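Jemumau equipment planning meeting, July
Minutes taken by Arūnas Avotiņš, who was the last to sit down.

1. Minutes of the last meeting
Approved after Kristaps Ots had the word "promised" changed to "mentioned."

2. Gripper purchase
Kristaps reported that Skestell will quote for 2 grippers or 4, and that the price per unit is only interesting at 4. We have arms for 2. Arūnas asked what the others would be attached to. Kristaps said "the future." Budget line left at 2.

3. Simulation before spending
Agreed last time that no hardware gets ordered until the parallel-jaw model has been tried in simulation. Kristaps put renders on the wall. 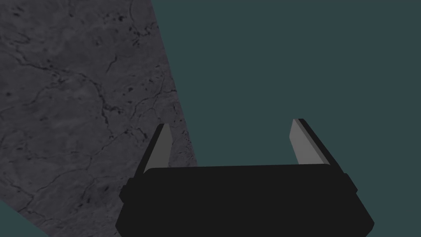
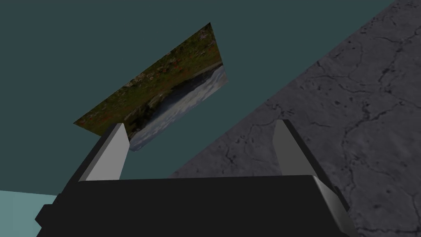
Item 3: simulated gripper, jaws open in both views. Printed card in the second view only.

Discussion of whether thin flat items need different fingertips. Vanags sells a set and Skoltex sells what looks like the same set in a nicer box. Both to be priced. A request to make the cracked gray slab "more cheerful" was not minuted at greater length than this.

4. Compute
70 hours left on the shared allowance. Kristaps wants all of them. Granted, with sighing.

5. Actions
Kristaps: written quote from Skestell, for 2.
Arūnas: fingertip prices, Vanags and Skoltex.
Spare parts shelf: carried over again.

Closed at 4, when the room was wanted.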